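How to test whether a two-armed robot can handle your boxes

People ask us whether a pair of arms can take over packing and putting away yet. For cardboard boxes the answer is partly, and you can find out for your own boxes in an afternoon.

1. Lay a plain cloth over the bench. A little give underneath helps the fingers get hold of thin boxes.

2. Start with a flat, square box. Put it midway between the arms and bring both grippers in at the same height.

3. Check the cables before you close the fingers. Loose wiring can catch on a lid - tie back what you can. 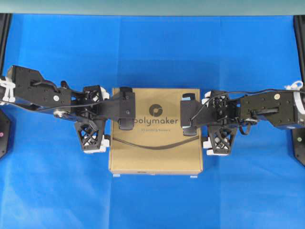
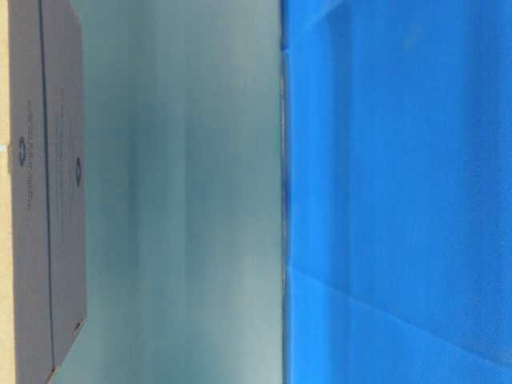
4. Run the same lift at least 111 times. Ludger Thiele set that number for our Pramau trials in June and we have kept to it. Ten good lifts tell you very little.

5. Write down every failure and what kind it was: slipped, crushed, dropped or missed. Anil Kaimal adds a fifth kind, "needed a hand", for any run where a person stepped in.

6. Change one thing at a time. Try a heavier box, then one with a loose lid, then a different starting angle.

Lifting and moving closed boxes is the part most likely to work. Opening them is harder. Lids stick, flaps bend the wrong way, and the arms are slow to notice. At home it is harder again, as few people keep their boxes the same way up. Our Achari notes cover 300 opening runs, and we would not yet leave the arms alone with a shelf of mixed stock.

If your failures are mostly slips, change the finger pads first and repeat from step 4.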